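Thoa Ông
I am learning to write a condolence letter in English. In my language I know the formulas. In English I sat with the paper for one whole evening and had one line.

My first version was 700 words. Far too long. I told the whole story of how we met, and the person who must read it has no strength for such a story.

So I asked at the evening class in Udside what people here write. The teacher said: name the person who died, give one small memory, stop. Please do not write "at least he did not suffer".

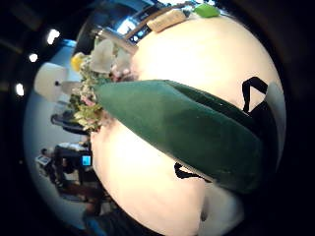 Hưng Ngô replied that a card from the shop with only a signature also helped him, he kept every one of them, and he would not want people to stay silent for fear of bad grammar.

Thank you Hưng, I had not thought of that. I was judging the short cards too much.

Another question I had was "sorry for your loss". I found it cold, like something from an office. Two English colleagues told me it is quite normal and I may use it, but they would put it at the start and not leave it alone.

I also removed "if you need anything, call me". I wrote instead that I can bring soup and collect the children from school in October, when her sister goes home.

My letter now has 59 words. By hand, blue ink, one crossing-out which I left in.

I posted it before lunch. If you know a good phrase for the last line, before the name, please write it to me. I used "with love" and I am still not sure.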